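The **four-finger rest** is a hand position used in several styles of table drumming, in which the fingertips of one hand stay close to the playing surface between strokes. It is taught mainly in the Irkach school of playing and, in a slightly changed form, in the Pandby school. Players also call it the "hanging hand" or just "the rest."

## Background

Table drumming grew up in places where people sang at meals and had no instruments nearby. The player strikes a tabletop, bench or box lid with the fingers, the heel of the hand and sometimes the knuckles. Early teachers gave little thought to what the hand did when it was silent. The first written rules on the subject appear in a teaching book by Lộc Lâm, who had studied in Irkach and wanted his students to play faster without lifting the whole arm.

Lâm's book contains 400 short exercises, of which the first 300 use one hand only. The rest is introduced in exercise 6 and assumed from then on.

## Position

The wrist is held above the surface and the four fingers point down in a row. The thumb takes no part and may be kept wherever the player finds it comfortable. Teachers differ on how far apart the fingers should be. Lâm asked for gaps "wide enough to see the table through," while most Pandby players keep the fingers nearly touching.
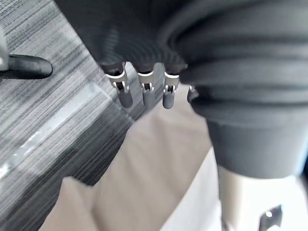

Four fingers pointing down, in a row.

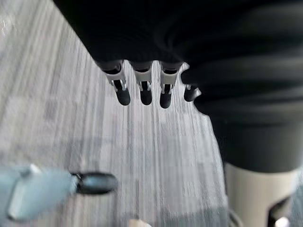
From the rest, a stroke is made by dropping a single finger from the knuckle. The wrist should stay still. Beginners tend to push from the forearm, and this makes the sound heavy and tires the player within a few minutes. A common cure is to practice with a coin on the back of the hand.

## Variants

In the Pandby form the hand is turned slightly outward, so that the little finger lands first in a roll. The Griffiths form, named for the music hall where it was first used on stage, starts the roll with the index finger instead. It is louder but harder to keep even — many players use it only for endings.

## Notation

The rest is written as a small open circle above the line. Fiona Kinnear's collection of table songs, which has 2461 entries, leaves the sign out and marks only the places where the hand should move away from the surface. Later songbooks have mostly followed her. The older sign is still found in handwritten parts from Irkach, where it is sometimes confused with the mark for a knuckle stroke.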